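Write the small rules down, and write them where the arms are

I love a good standard. I know how that sounds, and I don't care much, because the best week I've had in this trade was the one when our house rules for shared robot benches finally fit on a single sheet. The old version ran to 16 pages. It lived in a binder, and the binder lived in a cupboard in the other building.

My argument is a simple one. Most of the rules we have for robot arms were written with cages and welding lines in mind, and they do that job well. Bench work with two light arms and a handful of household objects is a different animal, and it deserves rules of its own, written by the people who stand beside it all day.

What the big rules miss

When Colier brought us in to look at its practice, the paperwork was in beautiful order. Risk assessment signed, stop buttons tested, speed limits set. Then I asked what an arm should do with an object it was holding when somebody paused the run, and I got three answers from the same room. One said open the fingers. One said hold still. One said it depends on the object, and I think that was the right answer, but it wasn't written anywhere!

Iteck had the opposite trouble. It had a rule for everything, down to the colour of the tape, and people had stopped reading. A rule that gets skipped teaches everyone to skip the one beside it. I'd take 20 lines that people can recite over a full manual any day.

Start with the table

The surface is where I'd begin. Pick one covering, keep it plain, and change it on a schedule so that you aren't arguing over every crease. Write down what may be on it when a run starts and what may not. If a cup is meant to start on its side, say so in the task sheet, or some kind soul will stand it up for you. I've been that kind soul, and I cost us a whole morning.

Then cables. I'm a bit of a bore on cables. Every arm wants enough slack at the wrist to turn freely, and every bit of slack is a loop waiting to catch on something. The Athanasiadis bench rules, which I admire enormously, ask for one slow pass through the full reach of both arms before any task, with a person watching the cables and nothing else. It takes 90 seconds. We copied it word for word.

Two arms, one space

The part that gets me truly excited is the shared zone – the patch of table both arms can reach. Our Prultari logs cover 1,881 runs, and when we sat down with them last November the lesson I took was that the awkward moments clustered there, usually with one arm busy and the other parked a little too close. So our sheet now says which arm owns the middle at each step, and where the other one waits. It also says that anything long and thin gets its own line, as the fingers may be well clear of a cup while the tip of the thing they hold is not.

The pink stick task is a good one to practise on, with a blue cup standing and a wooden one lying on its side.
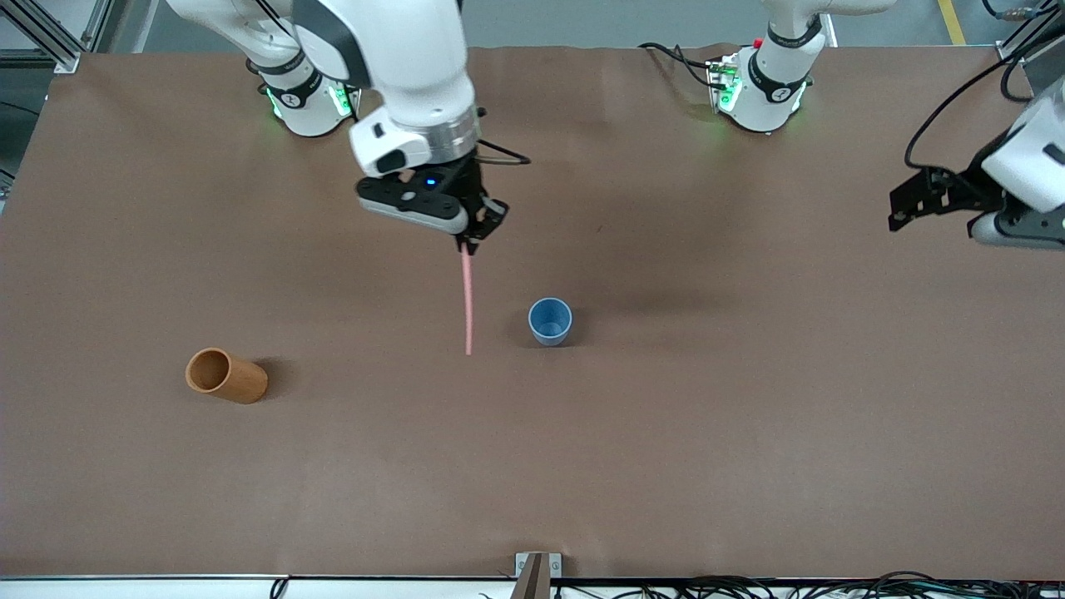

Who gets to change the sheet

Anyone who works at the bench, I say, with one other person's initials beside the change. Put a date on it too. Ours currently reads 22nd March, and I'll be pleased when that is crossed out for something newer, as a sheet that never changes has probably stopped being used.

There's a fair objection that local rules drift apart, and that a person moving from one site to another has to learn everything again. I take the point. But I'd sooner see ten good sheets compared openly and merged over time – that is how decent standards have always grown – than one tidy document written a long way from the table. Send me yours. I'll read every line of it.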